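About Skurstead

Skurstead writes and tests the software that tells robot arms how to pick up things that break. We work in simulation first and on hardware second, in that order, for reasons our insurers have underlined. Our customers pack tableware, glass and ceramics, and most of them came to us after a bad week.

So did we, in a sense. Most company histories start in a garage. Ours starts with a pallet of soup bowls.

The Whitlock stop

In August of our first full year we put a packing cell into the Whitlock warehouse at Perkutham. It had passed every test we owned. It ran beautifully for 44 minutes, then lowered its gripper onto a glazed bowl, decided the bowl was a little lower than it was, and kept going. The force limit should have stopped the arm. The force limit had been set to 100 newtons for a calibration routine and never set back to 40. The bowl lost.

The arm then retreated along its planned path, which ran through the rest of the stack.

Everyone was outside the fence, the door interlock worked, and the emergency stop did what emergency stops do when Ingrid Thibodeaux hits one with the flat of her hand. The only casualties were stoneware and a slide deck that used the word "gentle" on four separate pages. Whitlock's site manager sent us a broken piece in a padded envelope. It sits on the shelf by the kettle.

What we found

Two faults, both ours. The first was the leftover limit, a matter of bad housekeeping. The second took longer. Our depth estimate was poor on shiny, curved, patterned surfaces, and our simulator had never told us so, having been fed a diet of matte gray cubes. We had trained a very confident system on objects that no one has ever eaten soup from.

Mieczysław Gajewski rebuilt the test library over one winter. It now has 796 scenes, many of them unpleasant: glossy glazes, busy prints, pale backgrounds with blotchy shading, objects half out of view. Any release that touches perception or motion has to get through all of them before it goes near a real arm. Lyle Schumacher calls this library the Museum of Things We Should Have Thought Of. The name on the server is Gultent, and we have lost track of why.
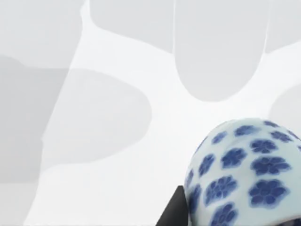
Blue blossoms on a glossy curve, with the dark tip of the gripper at its left. Simulated view.

What changed after that

Calibration values now expire. If a limit is raised for a routine and the routine ends, or crashes, or goes to lunch, the limit drops back without being asked. The controller won't start a production run while any temporary value is live, and it says which one.

We also stopped letting the arm pick its own way home. After a contact fault it holds position and waits for a person. Customers sometimes find this slow. We offer to show them the padded envelope.

Incident reports go to every customer running the affected version, including the ones who didn't notice anything. The Whitlock report is still the longest, and new hires read it in their first week. Whitlock, to their lasting credit, still run our software.

Who we are

Juniper Park, founder, wrote the original force controller and the original apology.
Mieczysław Gajewski, simulation and test scenes.
Ingrid Thibodeaux, site safety and commissioning. Has final say on switching anything on.
Oğuzhan Ateş, perception. Joined after the bowls and likes to mention it.
Lyle Schumacher, customer support and incident reports.

To report a fault, a near miss or an odd noise, ask for Lyle. For anything you're thinking of buying, Juniper will call you back.

Page last updated June 26, 2020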